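What Happens to Old School Computers? Reuse vs. Recycling in Skokville
Final Project Report, Environment and Society
Feb 10, 2021

Background

Our school district swaps out desktop computers on a fixed cycle. Most people figure the old ones go "to recycling" and that's it. Wanted to find out if thats true, and whether more of them could be used again first. Topic got bigger than I planned so I cut the part on phones.

Main question: is it better for a town like Skokville to send old desktops straight to the recycler, or to fix them and hand them out?

Method

Read the town waste plan, both the old and new version. Sent a short survey to families at school, got 17 back. Visited the Amum repair shop in August and again once classes started. Emailed the recycler (Brornudska) with 6 questions, they answered 4. Did not get prices from them, which hurts the cost section. Sorry.

Reuse side

Amum takes desktops from anybody, no fee. They wipe the drive, check the power supply, test the memory, put in whatever parts they have. Parts are the bottleneck. Memory goes first because everybody wants it, so plenty of boards sit around with nothing in the slots until a match comes in. 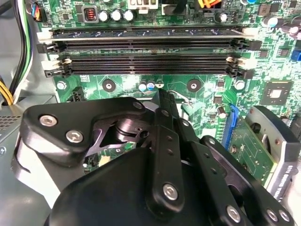
A machine that passes goes to a family on the list. One that fails gets stripped for parts and the rest goes to Brornudska. So even the "reuse" path ends in recycling, just later. I had these as two seperate choices in my proposal and that was wrong.

Labor is the big cost. The shop said a simple fix can take up to 2 hours once you count wiping the drive. Waiting on parts is extra.

Recycling side

Brornudska sorts by material. Steel and aluminum are easy to sell. Circuit boards get shipped out to another company. Plastic is the problem, mixed types, hard to separate, low price. They didn't say how much of it ends up in the landfill. That was one of the questions they skipped.

Cases are the part most people picture when they think of computer recycling. Lots of metal but also plastic pieces clipped or screwed in, and someone has to get those out if the metal is going to be sold clean.

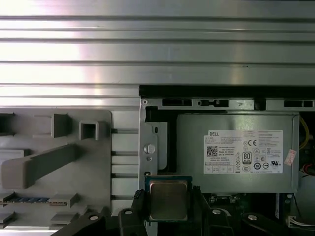 Fig. 2. Ribbed metal panel and gray molded plastic inside a desktop case.

Survey

Most families had at least one old computer in a closet or garage. Main reason for keeping it: worried about files and passwords. Second: didn't know where to take it. Hardly anyone had heard of Amum. A few had used the drop-off at Lūse but said the hours are bad.

Small sample and all from one school, so don't read too much into it.

What I would recommend

Reuse first, recycle second, same drop-off for both. Put the data wiping info right on the town flyer, that seems to be what holds people back. Longer hours at Lūse.

Problems with this report

No cost numbers from the recycler. Survey too short, should of asked how old the computers were. Next time I would send the emails a lot earlier.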